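**Sorting bench thread, Nurdale robotics club, 13/10/2024**

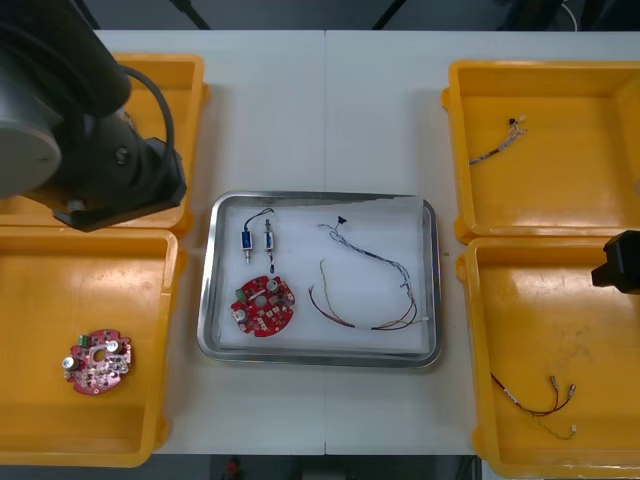
What does the sorting project have to do by the end of term? Take mixed parts from a tray and put each kind in its own bin, with two arms sharing the work and no hands on the table.

---

The project is part of the student automation class that the club runs with Nurdale. Our entry is called Skurnico. I'm posting notes here so people who missed a session can catch up. Skip what you already know.

---

Team for this round: Yamila Yáñez on arm control, Fadi Farah on the bins and table layout, Ayman Boutros on labels and training data, Nisreen Chidiac on scoring. I do the write-up and whatever else is left over. Arnar Ladefoged is our instructor and signs off the rules.

---

Layout first. The steel tray goes in the center and the yellow bins go on either side, two and two. Fadi tried all the bins on one side in the first week. One arm did everything and the other one sat there. Splitting them fixed that.

---

The tray has a white liner on the bottom. Please leave it in. Bare steel gave us glare and the vision code kept finding parts that were only reflections. The rim still shines but the code ignores anything outside the liner.

---

Parts we're using: round red circuit boards, small blue solenoids, and wire harnesses in different sizes. Arnar picked them. He wanted something rigid, something small, and something that flops.

---

Boards are the easy ones. They lie flat and the red stands out well on the liner. The hard part is where to grip. If a finger comes down on a capacitor, let go and try again. Yamila set the approach so the fingers close on the outer edge, which is scalloped, so a small rotation is sometimes needed to get a clean hold.

---

Solenoids are fine one at a time. Two side by side are not fine. The detector used to return them as one wide part, and the arm would go for the middle. Ayman relabeled those cases by hand last week and the new model separates them most of the time.

---

Joined solenoids are a separate question. If a wire runs between two of them, the rule is that they count as one part and travel together. Nisreen asked for that in writing, so there it is in writing.

---

Harnesses. This is where the time goes.

---

A long harness can cover half the tray and lie across other parts. You can't pick it by its center because there isn't a useful center. We tried gripping the thickest bundle. It lifts, but the loose ends drag and take other things along.

---

Current method: find a connector, grip just behind it, lift straight up, wait, then move sideways. The wait is 2 seconds. Without it the harness swings on the way over. Yamila wants to shorten it. I would leave it alone until we have a full run without a drop.

---

Connectors come in black and white. Black ones show up well on the liner. White ones don't, for obvious reasons. Fadi suggested a gray liner. We haven't tested it because all our labeled pictures are on white and Ayman would have to start over.

---

Speaking of the data. The set now has 2953 labeled pictures. The goal for this round was 3406, which came from Arnar's plan at the start of the class. We won't get there by the next check and he knows.

---

If you have a free hour, label harnesses. Boards have enough. Draw along the wires, not a box around the whole thing. A box around a harness is mostly empty tray and it teaches the model nothing useful.

---

Scoring, from Nisreen's sheet:

- Part in the right bin: full points
- Part in the right bin but hanging over the lip: half
- Part in the wrong bin: zero, and it stays there
- Part on the table: zero, and you may pick it up again with an arm
- Anyone touches a part during a run: run is over

---

The hanging-over-the-lip rule is new. It came up when a harness landed with the connector inside the bin and the rest outside, and we argued longer than the run itself took.

---

Question from Gedum's team, who are doing the same task at their school: do we let both arms into the tray at once? We don't. One arm asks for the tray, gets it, and gives it back when it's clear. It costs time. We had one bump before we added the lock and I don't want a second one.

---

They let both in and split the tray down the middle. Their runs are faster than ours. They also said long harnesses cross the line and both arms go after the same one, so they have their own problems.

---

Cables: check the arm cable before you start. It needs enough slack for the wrist to turn all the way and no more than that. Move the arm to each corner by hand control first and watch the loop. If it catches on the bracket, stop and redo the tie.

---

Table note. It's two panels and there's a seam down the middle. Push them together before you calibrate. A small gap is enough to throw off the bin positions on one side, and it looks like a software bug when it happens. I lost an afternoon to that in October.

---

Calibration file is in the shared folder under "price", after Price, the lab room we used first. I know the name makes no sense now. Don't rename it, three scripts point to it.

---

Next steps:

1. Ayman retrains once the new harness labels are in
2. Yamila tests the edge grip on boards that are lying under wires
3. Fadi marks the bin corners on the table with tape
4. Nisreen runs 3 scored rounds with the lock on
5. I update this thread with the results

---

If a board is under a harness, the harness goes first. Someone asked whether we could pull the board out sideways. We tried it and the wires came with it.

---

Reminder for new members: put every part back in the parts box when you leave and switch both arms off at the wall. The sign-out sheet is on the inside of the door.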